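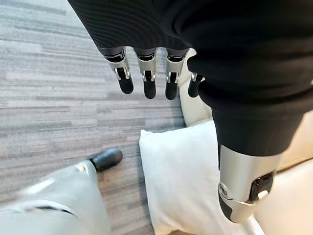
The hand in its black knit cover, over a white cushion on the lounge floor.

Westidel furnished rentals: progress to end of April

The Starkgate unit has now done 30 turnovers with our cleaning crew at Clurow. It handles cushions and throws. Beds remain with people, as do bathrooms, for which it has shown no enthusiasm.

Staffing is unchanged at 10. What has changed is the order of work: the crew used to start in the living room and now leave it until the unit has been through, so the vacuuming comes last. Two people like this. Corrado Grasso, shift lead, does not, and has put it in writing twice.

Less bending, by all accounts. More waiting — the unit will not be hurried, and the crew have taken to folding towels at it.

Spent so far: $1,686 on training hours, against the $800 we told you. The knit covers wear at the fingers and we would like to order more. Kariuki is next, once someone has measured the elevator.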